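Skemside Evening Classes
Household Order, session 5: Drawers
Tutor: Morven Rankin

Before next week, read page 60 of the course pack, the bit on drawers nobody admits to.

A drawer is a promise to deal with something later. Start by taking everything out – yes, the dead batteries too – and sort it on a flat surface. A shallow tray is handy for the bits you can't yet name.
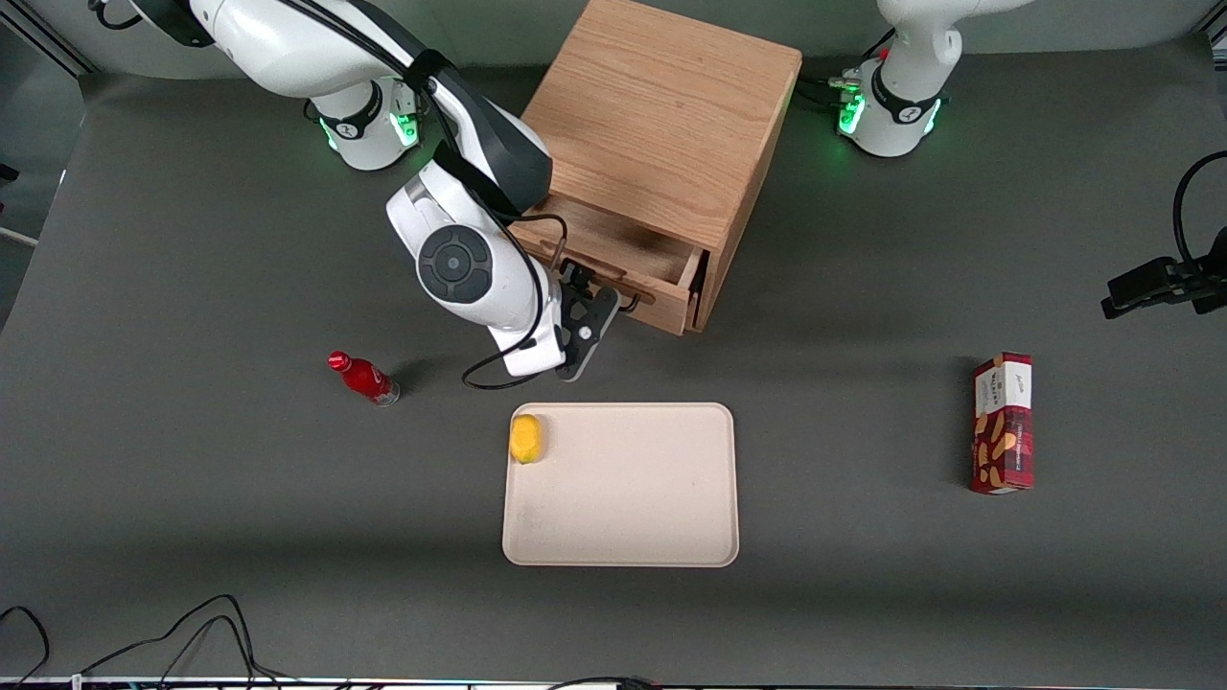
Put back only what you used since February. Heavy things go at the front, and string goes in a bag of its own. Homework: one drawer, contents listed, excuses optional. Bring the list to room 214.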